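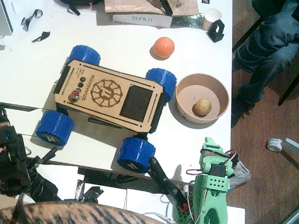

Estbridge workshop, bench 3
August 19, 2024

Entry concerns the white table and the articles kept on it. The potato remains in the round bowl beside the rover, and the bowl is to be retained for that purpose. The orange ball has no container at present. A second bowl of the same size should be ordered from Clalard.

The SUNLU box and the flat board are to stay along the back of the table. Small black printed parts go in the Teoh drawer at the end of each day – labelled, please, with the part name and the date of printing. 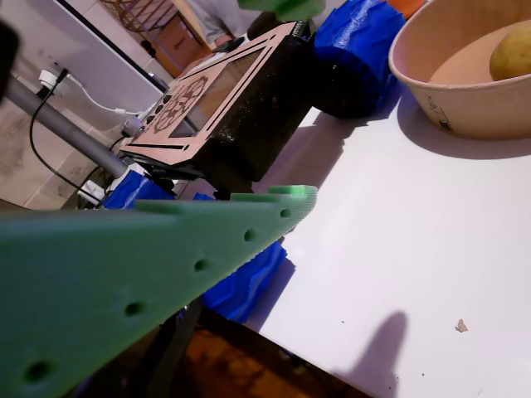 Table surface

Crumbs and scraps are to be brushed off before work begins. A dry cloth is sufficient. No solvent is to be used near the engraved wood; the Gikmont cleaner marked one of the test plates last October.

Potatoes should be replaced weekly and kept in the cupboard overnight. The preferred weight is 80 g, and anything under 30 g should be set aside.
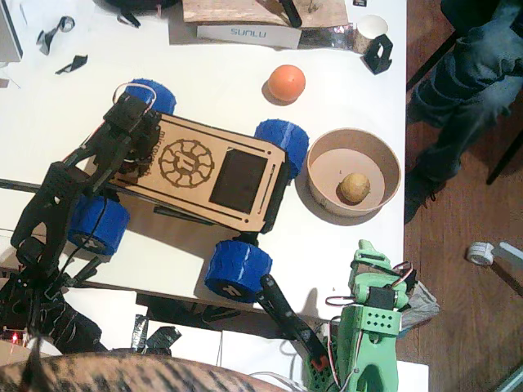
Cauã Marinho: I would keep the 80 g limit but change the potatoes twice a week. The last bag had sprouted by the Friday, and the sprouts alter the shape too much for the bowl work.

Agreed. Cupboard list amended accordingly.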